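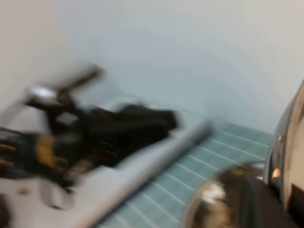

3장. 벽 칠하기: 준비부터 두 번째 도장까지

드디어 통을 여는 장입니다! 앞 장에서 색을 고르고 필요한 양까지 계산하셨다면 이제부터는 손이 움직일 차례예요. Fludus 실내용 수성 무광 페인트는 처음 롤러를 잡는 분도 충분히 다룰 수 있고, 한 면만 끝내 봐도 방의 인상이 확 달라져서 다음 면이 기다려집니다. 다만 순서만큼은 지켜 주세요. 칠하는 시간보다 준비하는 시간이 더 길게 느껴질 텐데, 그게 정상입니다.

이 장은 석고보드, 퍼티로 마감한 콘크리트, 이미 수성 페인트를 칠한 벽을 기준으로 썼습니다. 벽지 위에 칠하는 방법은 5장, 욕실과 다용도실처럼 습기가 많은 곳은 6장을 먼저 읽어 주세요.

3.1 준비물

필수
Fludus 실내용 무광 페인트
Fludus 프라이머 (새 석고보드, 퍼티 보수면, 짙은 색 벽)
중간 털 길이의 롤러와 손잡이, 연장봉
모서리용 사선 붓
롤러 트레이
마스킹 테이프, 커버링 비닐
고운 사포와 사포 블록
퍼티와 퍼티 주걱
물통, 걸레, 중성세제

있으면 편한 것
뚜껑 따개 (일자 드라이버로 열면 통 테두리가 찌그러져서 나중에 잘 안 닫힙니다)
휴대용 작업등
헌 칫솔
작은 유리병 (보수용으로 덜어 둘 때)

참고: 롤러는 조금 좋은 것으로 사세요. 정말입니다. 털이 빠지는 롤러로 칠한 벽은 다 마른 뒤에도 손으로 쓸면 까슬까슬하고, 그걸 사포로 다시 잡는 일이 칠하는 일보다 지루합니다.

3.2 색 번호 확인

통을 열기 전에 뚜껑의 조색 스티커를 보세요. Fludus 실내용 무광은 기본색이 106가지이고, 매장에서 섞어 주는 조색까지 합치면 1,077가지입니다. 이름이 비슷한 색이 꽤 많으니 이름 말고 번호로 맞춰 보셔야 합니다.

1. 뚜껑 스티커의 색 번호와 구매 영수증의 색 번호를 비교합니다.
2. 같은 색을 두 통 이상 샀다면 제조 번호도 비교합니다.
3. 제조 번호가 다르면 큰 통 하나에 모두 부어 섞은 뒤 사용합니다.
4. 스티커를 휴대전화로 찍어 둡니다. 몇 년 뒤에 보수할 때 이 사진 한 장이 큰 도움이 됩니다!

주의: 색이 잘못 섞였다고 생각되면 칠하지 말고 구매처에 연락하세요. 물을 타거나 다른 제품을 넣은 페인트는 교환되지 않습니다.

3.3 방 준비

1. 가구를 방 가운데로 모으고 비닐을 덮습니다. 벽에서 사람이 편하게 드나들 만큼은 떨어뜨려 주세요.
2. 두꺼비집에서 해당 방의 전원을 내린 다음, 콘센트와 스위치 덮개를 풉니다. 나사는 덮개 뒤에 테이프로 붙여 두면 잃어버리지 않습니다.
3. 못과 나사, 커튼 고리를 뺍니다.
4. 걸레받이와 문틀을 따라 마스킹 테이프를 붙입니다. 한 번에 팔 길이만큼만 풀어서 붙이고 손톱이나 주걱으로 안쪽 선을 꾹꾹 눌러 주세요.
5. 바닥에 비닐을 깔고 가장자리를 테이프로 고정합니다.
6. 창문을 엽니다. 비가 오거나 몹시 습한 날이라면 하루 미루는 편이 좋습니다.

주의: 전원을 내린 방에서는 휴대용 작업등을 쓰고, 배선이 드러난 곳에 젖은 붓이나 걸레를 대지 마세요.

3.4 벽면 정리

결과의 대부분은 여기서 정해집니다. 좀 답답해도 참고 꼼꼼하게 해 두면, 첫 롤러가 지나가는 순간 '아, 하길 잘했다' 싶어요.

1. 벽을 위에서 아래로 마른 걸레로 훑어 먼지를 떼어 냅니다.
2. 손때가 많은 스위치 주변과 문 옆은 중성세제를 푼 물로 닦고, 맑은 물걸레로 한 번 더 닦은 뒤 완전히 말립니다.
3. 들뜬 페인트는 주걱으로 긁어 냅니다. 가장자리가 단단히 붙어 있는 곳이 나올 때까지 긁으세요.
4. 못 자국과 팬 곳에 퍼티를 채웁니다. 마르면서 조금 꺼지니 살짝 볼록하게 올려 둡니다.
5. 퍼티가 속까지 마르면 사포 블록으로 둥글게 문질러 평평하게 만듭니다.
6. 작업등을 벽에 바짝 대고 비스듬히 비춰 봅니다. 정면에서 안 보이던 턱이 이때 다 드러납니다.
7. 가루를 닦아 냅니다.

경고: 아주 오래된 집의 묵은 페인트에는 납이 들어 있을 수 있습니다. 의심되면 사포질을 하지 말고 전문 업체에 검사를 맡기세요. 일반 퍼티를 갈 때도 방진 마스크와 보안경을 착용합니다.

3.5 프라이머

이미 수성 페인트가 고르게 칠해진 밝은 벽이라면 건너뛰어도 됩니다. 새 석고보드, 퍼티로 메운 자리, 얼룩이 비치는 곳, 빨강이나 남색처럼 짙은 벽에는 꼭 칠하세요.

1. 프라이머를 바닥까지 천천히 젓습니다. 통을 흔들면 거품이 생깁니다.
2. 퍼티 자리를 붓으로 먼저 톡톡 바릅니다.
3. 롤러로 전체를 얇게 한 번 칠합니다. 얼룩덜룩해 보여도 괜찮습니다.
4. 뚜껑 스티커에 적힌 시간만큼 말립니다.

프라이머만 칠한 벽을 보고 걱정하는 문의가 참 많이 옵니다. 색이 고르지 않은 게 당연하니 안심하고 다음 단계로 넘어가 주세요.

3.6 첫 번째 도장

1. 페인트를 막대로 바닥부터 끌어 올리듯 젓습니다. 가라앉은 안료가 풀려 한 색이 될 때까지 계속합니다.
2. 트레이의 깊은 쪽에만 붓습니다. 가득 채우지 마세요.
3. 사선 붓으로 천장선, 모서리, 걸레받이 위를 손바닥 너비만큼 칠합니다. 방 전체를 한꺼번에 돌지 말고 지금 칠할 벽 한 면만 합니다.
4. 붓 자국이 마르기 전에 롤러를 잡습니다.
5. 롤러에 페인트를 고루 묻히고 트레이 경사면에서 몇 번 굴려 덜어 냅니다. 들었을 때 뚝뚝 떨어지면 너무 많은 겁니다.
6. 벽 위에 크게 W자를 그린 뒤 그 사이를 메웁니다.
7. 같은 자리를 위에서 아래로, 힘을 빼고 한 방향으로 쓸어 결을 맞춥니다.
8. 젖은 가장자리에 살짝 겹치게 옆 칸으로 넘어갑니다. 한 면을 시작했으면 그 면이 끝날 때까지 쉬지 않습니다.

롤러가 벽에서 쩍쩍 소리를 내면 페인트가 모자란다는 신호입니다. 꾹 눌러 짜내지 말고 다시 묻혀 주세요. 몇 번 하다 보면 소리만 듣고도 알게 되는데, 이때부터 정말 재미있어집니다!

참고: 페인트가 되직하면 물을 아주 조금 섞을 수 있습니다. 1리터에 75밀리리터를 넘기지 마세요. 그 이상 타면 색이 옅어지고 흘러내립니다.

주의: 이미 마르기 시작한 자리를 다시 건드리지 마세요. 덜 칠해진 곳이 눈에 띄어도 두 번째 도장에서 덮으면 됩니다.

3.7 두 번째 도장

첫 도장이 손에 묻어나지 않는다고 바로 덧칠하면 밑칠이 롤러에 딸려 올라옵니다. 스티커의 재도장 시간을 다 채워 주세요. 서늘한 날에는 더 넉넉히 기다립니다.

1. 작업등으로 벽을 훑어보고 튀어나온 털이나 먼지를 고운 사포로 가볍게 밀어 냅니다.
2. 가루를 닦고 페인트를 다시 젓습니다.
3. 모서리와 선을 붓으로 한 번 더 칠합니다.
4. 첫 도장과 같은 순서로 롤러를 굴립니다.
5. 마지막 면까지 끝나면 페인트가 굳기 전에 마스킹 테이프를 천천히 뗍니다. 벽과 비스듬한 각도로, 몸 쪽으로 접듯이 당기세요.

테이프를 떼고 나타나는 반듯한 선! 저희 기술팀의 하네커 페르베커(Hanneke Verbeke)는 이 순간 때문에 페인트칠을 한다고 합니다. 테이프가 페인트 막을 물고 올라오면 바로 멈추고 칼로 경계를 살짝 그은 뒤 이어서 떼어 주세요.

3.8 정리와 보관

1. 롤러에 남은 페인트를 통에 긁어 넣습니다.
2. 붓과 롤러를 미지근한 물로 씻고, 맑은 물이 나올 때까지 손으로 주무릅니다. 붓 뿌리는 헌 칫솔로 빗어 주세요.
3. 붓은 털 모양을 잡아 걸어 말리고 롤러는 세워서 말립니다.
4. 통 테두리를 닦고 뚜껑을 고무망치로 돌아가며 두드려 닫습니다.
5. 보수용으로 조금 덜어 유리병에 담고 색 번호와 방 이름을 적어 둡니다.
6. 얼지 않는 곳, 아이 손이 닿지 않는 곳에 보관합니다.

잠깐 쉬는 동안이라면 롤러를 비닐봉지로 꽁꽁 싸 두세요. 다음 날 아침까지도 쓸 만합니다.

주의: 남은 페인트를 하수구나 변기에 버리지 마세요. 폐기 방법은 거주 지역의 안내를 따릅니다.

3.9 칠한 다음 며칠

겉이 말랐어도 속은 계속 단단해지는 중입니다. 덮개와 가구는 다음 날 되돌려도 되지만, 벽에 바짝 붙이지는 마세요. 물걸레질과 테이프 붙이기는 몇 주 미뤄 주시고요. 젖었을 때와 말랐을 때의 색이 꽤 다르니 색에 대한 판단도 하루쯤 미루시길 권합니다. 아침 빛, 저녁 조명 아래에서 각각 보면 같은 벽이 전혀 다르게 보여서 그것도 재미예요.

작은 흠집이 생기면 유리병에 덜어 둔 페인트를 작은 붓 끝에 묻혀 점을 찍듯 바르고, 가장자리를 손가락으로 두드려 번지게 합니다. 넓은 얼룩은 그 면 전체를 다시 칠해야 표가 나지 않습니다.

롤러 자국, 기포, 얼룩 비침이 생겼을 때의 해결법은 4장에 있습니다.

개정 27/09/2025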